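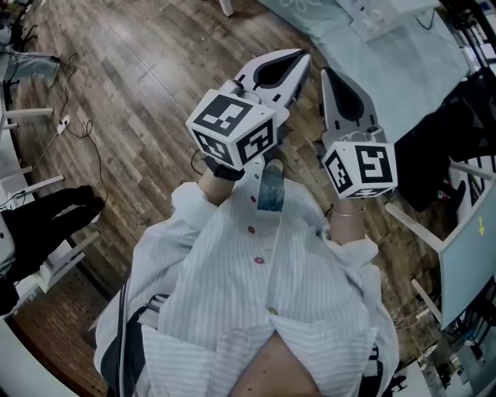
The first thing I learned at Varnano is that I have terrible wrists. Fine for typing, fine for holding a mug of tea, but ask me to turn a plastic cup the right way up with a pair of hand-held grippers and they go stiff as a broom handle.

"Everybody does that," said Wim Nijs, watching me knock the cup over again. "You are trying to be a robot. Just be you, with worse fingers."

Worse fingers is about right! You get one gripper for each hand, and each has two long white fingers with dark pads on the inside where yours would go soft. You put your hand into the handle, squeeze, and the fingers close. Behind them sits a white cube covered in black and white squares, a bit like the codes you scan for a menu, so that cameras can work out where each hand is and which way it's tilted. After ten minutes I'd stopped noticing the cubes, except when I banged them together, which I did a lot.

I'd come to Hellevum expecting arms. Big ones, ideally, in a cage, with a flashing light. There is an arm (it lives next door and they call it Martens, after a landlord, apparently), but most of the day goes on before Martens is even switched on. The work is people doing chores. They fold tea towels, put lids on tubs, pass a spoon from left to right. Every go gets recorded, the good ones are kept, and a computer spends the night chewing through them so that the arm can have a try.

The old way was remote control, and Wim let me have a turn at that too. You sit at a desk with two levers and a screen and the arm copies you from across the room, a tiny bit late. I hated it. I couldn't feel anything, I couldn't judge how far away the cup was, and I found myself leaning sideways in my chair as though that would help. Wim says a good operator might manage 17 clean goes in an hour that way. With the grippers in your hands he gets 50, and he still looks pleased when he says it.

So why bother with the levers at all? Because what you record that way is something the arm has definitely done, with its own elbow. With the hand-held kit you can easily do something it can't. I reached round the back of a box without thinking, and Wim shook his head and deleted it. Martens doesn't bend there.

The job they were on when I visited was for Josell, a small firm that packs gift boxes and would like some help with the tissue paper. Tissue paper! I can barely manage it with my own hands. It sticks, it tears, it floats off when somebody opens a door. They'd started in November and had 838 recordings of people laying a sheet in a box and folding the corners over, and Wim reckoned they needed as many again.

What surprised me was how much of it comes down to manners. You mustn't rush. You mustn't fidget between moves, or the robot will learn to fidget - there was a stretch last winter when Martens gave every box a little tap before starting, and they traced it back to one person who always did the same. Wim wouldn't tell me who. He did go slightly pink.

I did 6 boxes before my forearms gave up. Four went in the bin straight away. One was "maybe", and the last he played back for me twice, my two white-fingered claws creeping in from either side and laying the corner down flat. It took an age. Then he pressed save and asked if I wanted to stay and do some more after lunch.

I said yes, obviously. My wrists ached for two days.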